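Hundon bakery label plan promises "fresh" bread, but leaves the word open

7 July 2023

Shoppers in Hundon will start seeing a green "Fresh Today" sticker on bread and rolls this month, under a plan the town's shop association says will clear up years of confusion. Whether it clears up much of anything is a fair question.

The sticker can be used by any store that signs up and pays a yearly fee of $200. So far 47 shops have done so, among them all the Prallason grocery stores and a number of gas stations that sell rolls next to the register. The association says the response shows how much its members care about honest labels. It may also show that $200 is a cheap price for the word "fresh."

The rules run to 2 pages. They say that bread with the sticker must have been "finished" on the day of sale. They do not say it must have been mixed, shaped or baked from raw dough that day. A roll that was mostly baked in a plant in April, frozen, trucked in and browned for a few minutes in the back of a store would meet the standard. So would a loaf made from scratch before dawn. Both get the same green circle, and a customer has no way to tell them apart.

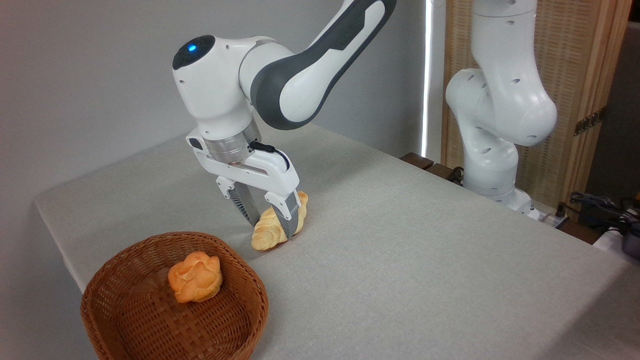
Asked about this, the association said in a written reply that "finishing is a real part of baking" and that shoppers "know what they like." It did not answer a question about why the word "finished" was picked over "baked," or who wrote the draft. Prallason, the largest member by store count, said it was consulted "along with everyone else."

Not everyone else remembers it that way. Mekonnen, a family bakery on the east side of town that makes all its bread on site, said it got the rules by mail after they had been approved. It has not signed up and says it has no plans to. A sign in its window now reads "Baked here, from flour" — which tells a customer more than the sticker does, and costs less.

There is also the matter of who checks. The plan has no inspector. Stores fill out a form each month saying they followed the rules, and the association keeps the forms. A store that breaks the rules can be asked to take the stickers down, though there is no fine and no set time to do it.

Supporters point to a survey of 575 shoppers, paid for by the association, in which most said they would trust a store more if it had a freshness label. The survey did not tell people what the label meant. It asked only if they would like one. It is hard to picture many people saying they would prefer their bread unmarked.

The neighboring town of Skurnport tried something close to this and let it lapse after one year, when stores stopped sending in the forms. Hundon's association said its own plan is "stronger" but did not list the differences.

The rules are up for review next April. Until then, anyone who wants to know when a roll was made will have to ask at the counter — and hope the person behind it was told.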